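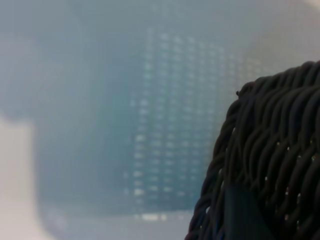
Storing woven baskets over winter in an unheated community room

Posted in: Buildings and Storage
Asked by Conceição Mota, Dec 22, 2025

Our association has the use of a ground-floor room in the Kisel building, which is let to member groups on a yearly agreement. The craft section keeps its baskets there between the autumn fair and the spring programme. The collection comprises 26 baskets of mixed origin. A good number are willow, several are rush or seagrass, and the remainder are of a dark synthetic strand sold as rattan. Some of the older items have no label and we are unable to say with confidence what they are made from.

The room is not heated from the end of September until the spring. It has one north-facing window, an outside wall which feels cold to the hand, and a concrete floor with thin carpet tiles. The baskets have until now been stacked one inside another in plastic sacks, tied at the neck. On opening two of the sacks last week, the section found a grey bloom on the inside of several willow pieces and a distinct musty smell. The synthetic ones in the same sacks smell as well, although no bloom can be seen on them.

The association would be grateful for guidance on the following matters. First, whether the affected willow can be cleaned and returned to use, given that some of it is used for bread at members' lunches. Secondly, whether natural and synthetic baskets ought to be kept apart. Thirdly, whether the purchase of a dehumidifier is justified for a room of this size, the floor being 10 square metres. The budget for the year is already largely committed and any expenditure must be approved at the next meeting.

I should add that the terms of our agreement do not allow shelving to be fixed to the walls. Free-standing units are permitted.

Shuzhen Xia
Member, Rivent Household Textiles and Fibres Group

The grey bloom is very likely to be mould. The sealed sacks are the probable cause. Willow and rush take up moisture from the air and give it back slowly, and when they are tied into plastic in a mild week and the room then turns cold, that moisture has nowhere to go.

The following procedure is the one our group has adopted for its own stock.

Take the affected items outdoors on a dry day, or into a well-aired porch. Wear a dust mask and gloves. Brush the bloom off with a soft, dry brush, working away from the face, and brush the inside before the outside. A vacuum cleaner may be used afterwards if it has a fine filter and a brush fitting. Wipe the willow with a cloth wrung out in a weak solution of white vinegar and water, keeping the cloth damp and no more. Stand each basket upside down on a slatted surface, out of direct sun, until it is dry right through. This can take several days in December. Placing it against a radiator will make the rods brittle, and the handles are usually the first part to crack.

Seagrass and rush should be treated with more care. They stain easily when wetted and we generally confine ourselves to brushing and airing.

Synthetic strand may be washed in warm water with a little washing-up liquid and rinsed. Dust collects in the grooves between the strands, particularly where the weave is thick, and an old toothbrush is the best tool. Please ensure that the rim is dried thoroughly. On many baskets the outer strand is wrapped around a frame, and water trapped beneath it will smell long after the rest has dried. If the frame is steel it will also rust.

With regard to bread, I would not return a mouldy basket to food use, even when it appears clean. It can serve perfectly well for wool or kindling. Baskets which show no bloom and have no smell may go back to the table with a clean cloth lining.

It is sensible to keep the two kinds apart, chiefly for convenience. The synthetic ones do not feed mould themselves, but the dust on them can, and they will take on the smell of whatever is stored beside them. Clean them before they are put away and they may share a shelving unit without difficulty.

As to identifying the unlabelled pieces, look at a broken end. Willow shows a pale wood with a small pith at the centre, and rush is spongy. A synthetic strand is generally the same colour throughout, although a few are coated over a paper core, so do not soak anything until you have looked.

Galang Hall Bookings

We had the same trouble. Get rid of the plastic sacks. Old cotton sheets do the job. We have had no mould since.

Sistlow Premises Desk

The previous replies deal with the baskets. These remarks concern the room.

Before any purchase is made, it is recommended that the humidity be measured. A simple dial or digital hygrometer costs very little and should be left on a shelf, away from the window, for two full weeks. Note the reading morning and evening. If it stays below 65 per cent for most of that time, a change in the method of storage is likely to be sufficient. If it is regularly higher, a dehumidifier may be justified.

Please note that the ordinary compressor type works poorly in a cold room. The desiccant type is better suited to an unheated space, although it uses more electricity. We paid 39 pounds for a second-hand one and it has served adequately in a store slightly larger than yours. The tank must be emptied regularly — this should be agreed among the members before the machine is bought — or else a hose must be run to a drain. Your agreement may also say something about leaving appliances running when the building is closed, and I would ask before the meeting.

Free-standing shelving should stand a hand's width clear of the outside wall, with the lowest shelf well off the floor. Slatted shelves are preferable to solid ones. Avoid stacking one basket inside another if there is space to do otherwise, and where it cannot be avoided, put a sheet of plain paper between them and take the stack apart once a month.

The carpet tiles should be lifted in one corner and the concrete inspected. If it is dark or damp underneath, report the matter to the building's managers in writing and keep a copy of the letter.

Conceição Mota

The section thanks all those who replied. The sacks have been removed and a hygrometer has been ordered. The bread baskets will be set aside until they have been inspected individually. I shall post the readings under this entry once the two weeks are complete.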